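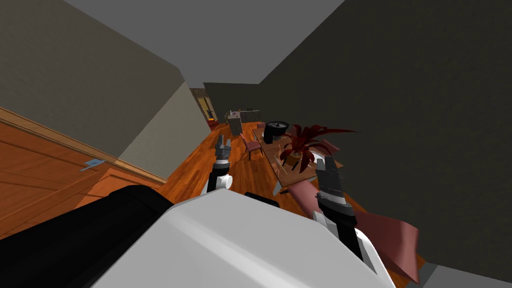

*Sandberg house, dining area. Both grippers in view, with the red-leaved plant on the table.*

# Warkanard: hand-guided demonstrations in a simulated home

Warkanard is a set of demonstrations recorded by people driving a simulated two-armed robot through household jobs. Everything happens in one rendered house, called Sandberg in the files. The robot model is Stoltemach. The remote-control software is Prernach, which takes the movements of two hand controllers and passes them to the arms.

The set was put together for training policies that copy what a person did. It can also be used for checking playback code or for testing ways of splitting long recordings into shorter steps. There is no real-world footage in it.

Maintainer: Sheldon Charbonneau
Last changed: 13th November

## What you get

- 387 episodes, each one a single attempt at one task
- 161 of those take place mainly at the dining table, the rest in the kitchen or between the two
- joint positions and gripper openings for both arms at every step
- base position and heading
- the operator's raw controller input, before smoothing
- rendered video from the body camera and from each wrist
- a short written instruction per episode
- an outcome label: `done`, `partial` or `failed`

27 episodes are labelled `failed`. They are kept in the main folder with everything else, so filter on the label if you only want clean runs. Please don't delete them from mirrors.

## The house

The dining area is a long room with a wooden floor. The table is wooden, with pink upholstered chairs, and a grey-topped kitchen island stands further off. A wooden door runs down one side of the room. The kitchen is at the far end from where most table episodes start.

Table episodes use the objects already on or near the table: plates and bowls, cutlery, a potted plant with long dark-red leaves, and a large black round item that goes by `pot_black` in the object list. The plant is a fixed object. Its leaves have no collision shape, so an arm can pass through them and the log will show no contact. The pot it stands in does have one.

Chairs can be pushed. They can't be lifted, whatever force is applied.

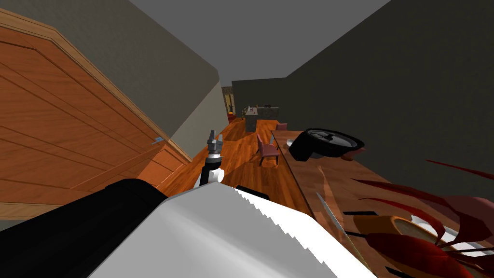 ## How the demonstrations were made

The operator sat at a desk with a headset and one controller per hand. Moving a controller moved the matching wrist, and the trigger closed the gripper. The base was driven with the left thumbstick. Prernach has a clutch button – hold it and the arms stay put while you move your hands back to somewhere comfortable. Clutch presses are in the log as `clutch_l` and `clutch_r`. Long runs of them usually mean a reach near the limit of the arm.

Each session went like this:

1. Load the house and pick a task from the list.
2. Let the start pose be drawn at random within the marked area.
3. Read the instruction out of the headset display and press start.
4. Carry out the task.
5. Press stop, then choose an outcome label.
6. Add a note if something odd happened.

There were 11 operators. All of them had an hour of practice first, and none of the practice is included. Operators are given as letters in `operator_id`. Operators C and F had used a similar rig before and are noticeably quicker, which matters if you plan to weight episodes by length.

Operators were asked to keep a steady pace, to bring the gripper in from the side of an object where possible, and to avoid stopping in mid-air. They were not told which hand to use. Most people picked the hand on the side of the object, but a fair number crossed over, and for the table tasks there are many episodes where one arm does all the work and the other is only held out in front of the robot.

That resting arm is worth a word. People don't hold still, so it drifts by small amounts throughout. The drift is in the data as recorded.
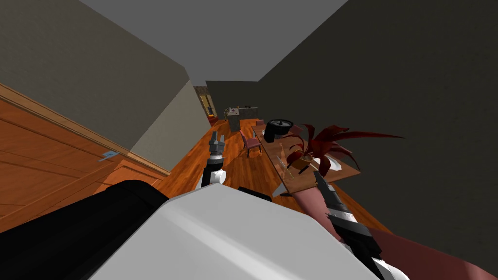

If your policy ends up with an idle arm that trembles, it has most likely learnt this. Two fixes have worked for us: freeze any arm whose wrist moves less than a set distance over a second, or train with a mask from the `active_arm` column. The column was filled in by a script and then checked by hand for the table episodes only. For the kitchen episodes treat it as a guess.

## Views

Three video streams are saved per episode.

| Stream | File | Notes |
|---|---|---|
| Body | `body.mp4` | wide view along the arms |
| Left wrist | `wrist_l.mp4` | moves with the left gripper |
| Right wrist | `wrist_r.mp4` | moves with the right gripper |

All three share a clock with the joint log. Camera poses are in `calib.json`, given relative to the link each camera is fixed to. Use those numbers and don't try to work the pose out from the pictures. Roll is not removed from any stream. If you want level video, apply the rotation yourself and expect to lose the corners.
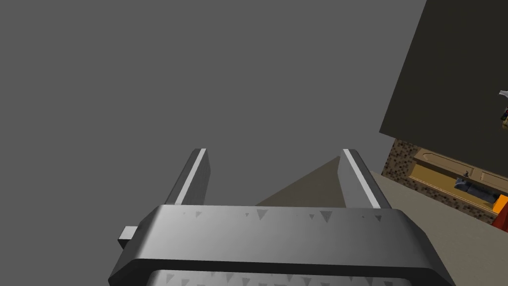
*Gripper open, speckled counter edge and wooden cabinet front to the right.*

Large areas of plain background turn up in some frames. They have been left in. The script `tools/flat_frames.py` lists frames where more than a given share of the picture is one colour, and you can pass that list to the loader with `--skip`.

## Loading

```
python tools/unpack.py --src warkanard/ --out data/
python tools/replay.py --episode data/table/0042 --view body
```

The replay tool needs the house files as well as the episodes. They are a separate download with the same version number. Mixing versions will mostly work, but chair positions changed in January and older episodes will then show the base driving through a chair.

## Known problems

- In a few episodes the left wrist video starts one step late. These have `late_l: true` in the metadata.
- Cutlery is thin and the simulator is not good at it. Knives and forks sometimes slide out of a closed gripper, and operators often tried more than once. The repeats are in the episode as they happened.
- Outcome labels were chosen by the operator. A second person checked the `failed` ones and a sample of the rest. `partial` is used loosely, and two operators hardly used it at all.
- The written instructions are short and repeat the same wording a lot ("put the bowl on the counter"). They are not enough on their own to train anything that has to cope with varied language.
- Lighting never changes.

## Where it should not be used

The contact model is too simple for judging grip force, and the arm speeds were capped in Prernach for operator comfort. Don't send recorded trajectories straight to a physical arm. A policy trained only on Sandberg will have seen one table, one set of chairs and one kitchen, and should be reported that way.

## Changes and reports

Label corrections are welcome as pull requests against `labels.csv`, one episode per line, with a note saying which step you looked at. Problems with the house files go in the same tracker under the tag `house`. Sheldon merges corrections in batches, so it can be a few weeks before they reach a release.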